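Forumeck > Home & Appliances > Laundry
Thread: Bubble wrap on the front of a front loader

Cika
Posted Sunday, 9:40 pm
We have a front loader set in next to light wood cabinets, and the lower front has clear bubble wrap taped over it. I left it on because jeans buttons and zippers knock against the panel when I unload. My other half says it looks terrible and will cause trouble. Does anyone else leave theirs on? I mostly do dark loads, T-shirts and so on, and I hang things over the open door while I sort.
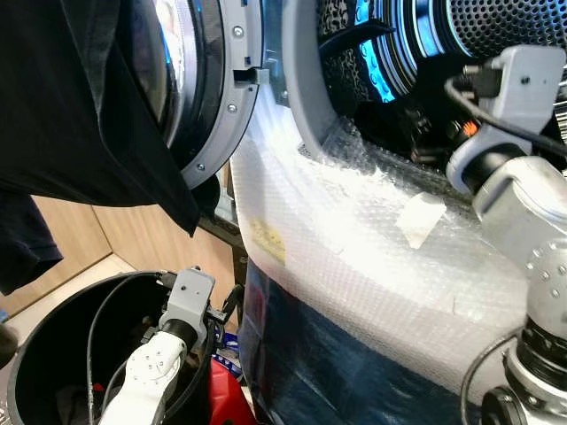
Reply 1
Nuchit
Posted Sunday, 10:05 pm
Take it off. Plastic near the gasket is asking for a leak. If an edge gets caught when you close the door, the seal won't sit right and you'll have water on the floor. A scratch on the lower panel is cosmetic.

I'd stop hanging clothes on the door too. Wet cotton is heavy and the hinge carries all of it.

Reply 2
lorthorpe_laundry
Posted Sunday, 10:31 pm
Don't agree about the hinge. One or two shirts for a couple of minutes is nothing. I've done it for 5 years on the same machine and the door still latches fine. Wet towels or a bathrobe, sure, put those in a basket.

On the wrap I'm with Nuchit, at least for the part near the opening. You could trim it so it stops 3 inches below the seal and keep the rest.

Reply 3
Cika
Posted Monday, 7:15 am
Trimming sounds fair. The plastic does bunch up along the rim where it meets the black rubber. The tape is only masking tape, so it should peel without much fuss.
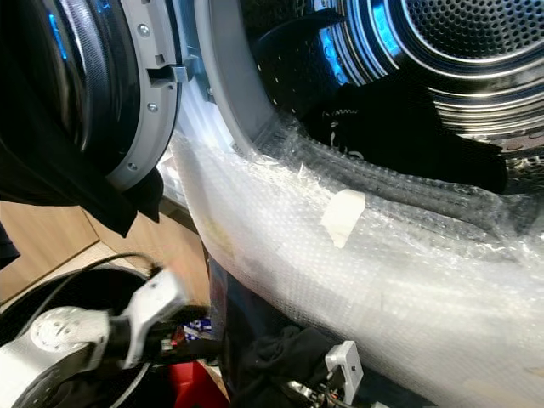 I'm less sure about the door. It's where I put the shirts I don't want in the dryer, and a rack would block the cabinets. How much weight are we talking about before it matters?

Reply 4
Nuchit
Posted Monday, 8:02 am
I don't have a number for you. A new hinge on my old one cost around $500 with the labor, so I don't hang anything on it now. Check the manual.

Reply 5
lorthorpe_laundry
Posted Monday, 12:20 pm
$500 for a hinge is robbery. Mine was a cheap part and four screws. Anyway, wipe the gasket after you cut the plastic back. Lint collects in the fold at the bottom, and tape residue makes it stick.

Reply 6
Cika
Posted Monday, 6:48 pm
Will trim it tonight and leave the lower part on. Shirts are staying on the door for now.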